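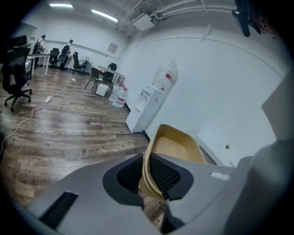
Brelthorpe Rugby Club - Seconds and Supporters

Right, quick one before the Grindel game in May as I've got to get the teamsheet over to Elin by tonight.

Grindel away. We lost there by 2 last time out and should of won it, three kickable penalties and we went to the corner every time. Not doing that again. Trefor Eynon has the tee and he has been told.

Ones to keep an eye on. Trefor at ten, obviously. Been hitting them from all over in training and his left foot has come on loads. Kenneth Sebastian moves to blindside, which he says he hates, but he makes twice the tackles there so tough. Wahyudi Sembiring is back on the wing after his hamstring - only 19 and the quickest thing we've got by a mile. Get him the ball early please. Not in the last ten minutes when everyone's knackered.

Their danger man is the big number eight. Goes off the back of every scrum, always to his right. Always. If our nine gets up quick and the flanker stays bound we can stop it at source, we did it fine in the second half last time.

Lineout is still a worry. Calls are changing, Nest Lougher has the new ones and will go through them with the forwards. Learn them. 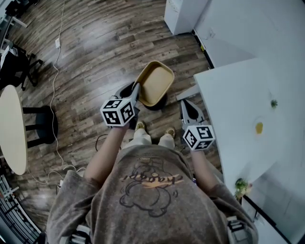 Do I need to have paid my match subs before I can play?
Subs are due before kick-off, cash or transfer, and if you're short that week have a quiet word with Elin Parry and she'll sort it.

Kit - new Losport shirts have come and they come up small, so go up a size. Old shirts back to Nest, washed, please. Washed!

Also the pitch fund is on about 700 now, ta to everyone who did the sponsored walk. Another 100 and we can get the far posts painted and new pads ordered.

Lifts to Grindel, shout up if you've got a spare seat. Parking there is tight so share if you can. Teas after as ususal.

Recent items
Under-12s festival: results and thanks
Petrauskas Cup draw
Boots wanted, all sizes
Posted April 16, 2021

Contact the club secretary | © Brelthorpe Rugby Club | Back to top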